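Section 4: Setting Up Your Household Stock List

Now for the fun part! Your Brallura label printer is paired, the app is open on your phone, and you're ready to tell it what you keep in the house. Most people start with one closet and then can't stop, so make yourself a drink first.

Before you begin

You'll need the printer, one roll of labels (a full roll holds 108) and the phone you paired in Section 3. Charge the printer until the light on the lid turns solid green. A first charge takes 30 minutes.

4.1 Create a place

1. Open the app and tap Places, then the plus sign.
2. Type a short name. "Hall closet" is great. "The closet in the hall by the stairs" will work too, but it prints in tiny letters.
3. Choose a label size. Size 2 suits most baskets and shelf edges.
4. Tap Save. The printer hums and feeds out a blank strip - tear it off and throw it away.

Note: You can nest places, so a basket can live inside a closet and a closet inside a room. The app goes 10 levels deep, and we'd love to hear from anyone who gets to the bottom.

4.2 Add your items

1. Tap the place you just made, then Add Item.
2. Scan the barcode, or type a name if there isn't one.
3. Enter how many you have now under On Hand.
4. Enter the lowest number you're comfortable with under Remind Me At.
5. Tap Save and Next to keep going, or Done to stop.

Soft packs can be tricky to scan because the wrapper wrinkles. Pull the barcode flat with your thumbs and hold the phone a little farther back than feels natural. If the scan still fails after a couple of tries, type the name and move on. You can add the barcode any time.

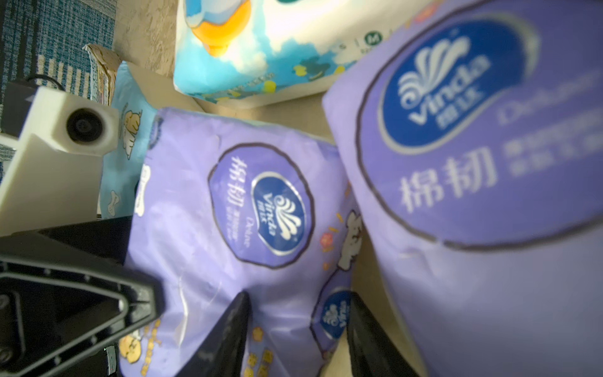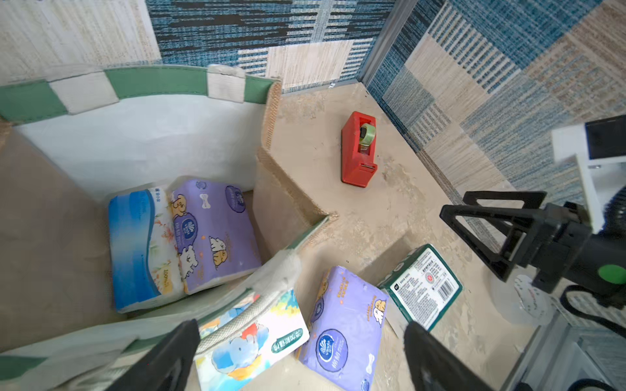 Paper goods

4.3 Print and stick the label

1. Tap Print at the top of the place screen.
2. Wait for the cutter to click before you pull the label out.
3. Peel from the notched corner and press down firmly from the middle toward the ends.

Fabric and woven surfaces don't hold adhesive well. For those, stick the label on a hang tag (there's a sheet of them in the box) and tie it to a handle.

CAUTION: Don't pull on a label while the printer is humming. The cutter can jam, and clearing it means taking off the back plate. See Section 9.

CAUTION: Keep fingers and loose string away from the cutter slot whenever the lid is open.

4.4 Use it day to day

Each time you take something out, scan the label on the place and tap the minus sign next to the item. When the count reaches your reminder number, the item jumps to your shopping list all by itself - it's a lovely thing to see the first time!

If several people share the list, turn on Household Sync under Settings. Everyone's changes show up the next time they open the app. Two people can edit the same place at once, and the later change is the one that's kept.

Note: Counts don't go below zero. If an item seems stuck, check that it isn't there already, then tap the number and type in the right one.

Next: Section 5, Expiration Dates and the Pantry View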